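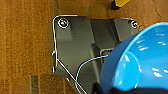

Trilska Kitchen Scale, flat model

The Trilska is a small digital scale for people who bake at home, make jam, or weigh coffee in the morning. It is made by Marchuk, a family workshop which before produced only scales for market sellers. We sell it in our shop since February, and it has become the one we recommend first when a customer asks for something simple.

How it weighs

The scale takes up to 8 kg and shows the weight in steps of one gram. You can choose grams or ounces with the button on the side. The number needs a moment to become steady, so please wait until it stops changing before you add the next ingredient. If you put a bowl on the scale first and press Zero, the weight of the bowl is taken away. You can press Zero again after each ingredient, as many times as the recipe needs it.

For yeast, salt and spices in very small amounts we advise a spoon scale. The Trilska is not precise enough under 3 grams, and we prefer to say this before you buy.

Power

It works with two AAA batteries, which are in the box. The scale turns off by itself after a few minutes. Some customers found this too fast when they knead between two weighings. In this case hold the Zero button while you turn it on, and the scale will stay on until you turn it off by hand. It will use the batteries faster in this mode.

Cleaning

Wipe the top with a damp cloth and a little dish soap. Do not put the scale under running water and do not wash it in the dishwasher. Flour likes to collect near the feet, and a dry brush removes it well. If the feet are dirty, the scale can stand a little crooked and give a wrong weight.

What customers write to us

"I use it every Sunday for bread. My old scale forgot the zero when I was slow, this one waits for me." Oona Pitkänen

"Good scale, but the beep is loud and I did not find how to make it silent." Wálter Inga

Our answer to Wálter: the sound can be turned off. Press the unit button and Zero together until you hear two short beeps.

Delivery and returns

Orders are packed in our Wivside store and leave the next working day. You can return the scale in 32 days if it is clean and in its box. For a repair, please write to Zakhar Pylypenko at the service desk and tell him the number from the label under the scale.

Spare battery covers and rubber feet are sold separately, on the Parts page.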